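Looking After Your Bed Linen

I have been meaning to write this page since October, when my neighbour Hanane Fawzy asked me over the fence why her sheets always felt scratchy and mine didn't. I gave her a very poor answer at the time (I was holding a tray of seedlings) and I've been adding to it in my head ever since, so here is the long version, with apologies to Hanane, who only wanted a sentence.

Start with the washing powder. Most of us use far too much of it, and what doesn't rinse out stays in the cloth and dries stiff. Halve what you normally put in and see how you get on for a month. If your sheets are already like cardboard, run them through once with no powder at all and 200 ml of plain white vinegar in the softener drawer. The smell goes as they dry, I promise! Please don't use vinegar alongside bleach, ever, and leave the fabric softener in the cupboard.

Then there is the matter of how full the drum is. A double sheet wants room to tumble about, and if you cram in two sets plus the bath towels you'll pull out one enormous damp sausage with a pillowcase and three socks in the middle of it. I do one bed at a time, buttons and poppers done up on the duvet cover so that nothing crawls inside. Towels go in on their own. They shed fluff on everything, and it took me years to work out where the bobbles on my good sheets were coming from.

Drying outdoors is lovely if you have the weather. Fold the sheet in half over the line, hem to hem, and give it a good sharp snap before you peg it. That one snap saves more ironing than anything else I know. Indoors, over a door or a clothes horse, turn it after an hour or so, and take it down while there's still the faintest bit of damp in it.
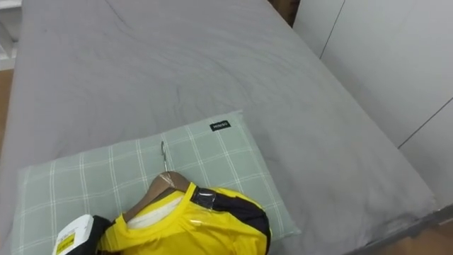
I stopped ironing fitted sheets a long time ago and have never once regretted it. Put the sheet on the bed just before it is bone dry, do the far corners first, then the near ones, and smooth it from the middle outwards with the flat of your arm. Leave the bed open for an hour with the window ajar. Whatever creases are left by then will be under you all night and can look after themselves.

Pillowcases I do iron, but only the side that shows, and inside out if there's any embroidery. The pillows themselves want washing twice a year if the label allows it. Two at a time keeps the drum balanced, and they need a very thorough drying, much longer than you think - push your fist into the middle and if it feels at all cool, back they go. Feather ones I air on the line on a breezy day and otherwise leave alone.

As for folding a fitted sheet, my friend Rajeshwari can do it so that it looks like something from a shop. I tuck one pair of corners into the other, lay it on the table, fold the curvy edges in and hope for the best. Store the whole set inside one of its own pillowcases and you'll never again be hunting for the matching one at bedtime.

Next time, mattress protectors, and what to do about tea.

Last updated May 2019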